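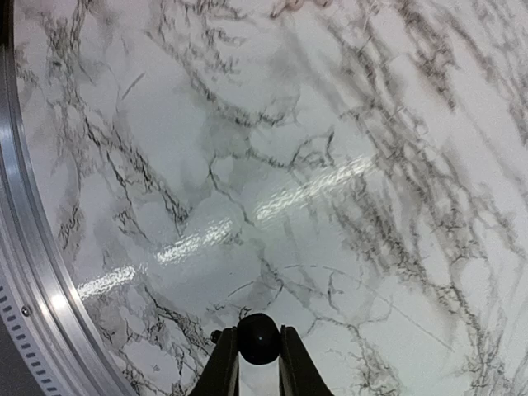

White marble-patterned surface with a gloss finish, dark veining to the right.

Subject: Re: Worktop surfaces in the shared kitchens, Karkside
To: Karkside residents' list
From: Building Services, Liramano Housing

Dear residents,

Thank you for the replies to our notice on table and worktop surfaces. One message is quoted below, as it raises points put to us by several households.

> The marble pattern looks smart enough, but it is very shiny and
> under the ceiling lights it shows every ripple. On our floor the
> glare runs right across the middle of the table. Is this how it
> is meant to lie, or should somebody come back and smooth it? Also,
> with all those grey and black lines, how are we to tell a scratch
> from the pattern? We would have preferred the matt grey.

On the first point, slight unevenness is most easily noticed where light reflects from a gloss finish. The contractor, Clusell, has agreed to revisit any surface on which a ripple can be felt with the flat of the hand. Ripples that can be seen but not felt will be left as they are.

On the second, the veins are printed and will feel the same as the white areas around them. A scratch will generally catch a fingernail. Please check the busier parts of the pattern in this way before reporting damage, and state in your report which kitchen and which table is affected.

On the choice of finish, 67 households returned the form sent out in September, and more than half preferred the white marble. The matt grey, from the Samonte range, remains available for the 3 kitchens not yet fitted. Residents of those kitchens may ask for it jointly, in writing, through the Karkside office.

Surfaces should be wiped with a soft cloth and a little washing-up liquid. Scouring pads and bleach must not be used. Hot pans should be placed on a stand, and food should be cut on a board.

Requests for a return visit should quote reference 23 and reach the office by 2 p.m. on the last working day of the month.

Yours faithfully,

Building Services
Liramano Housing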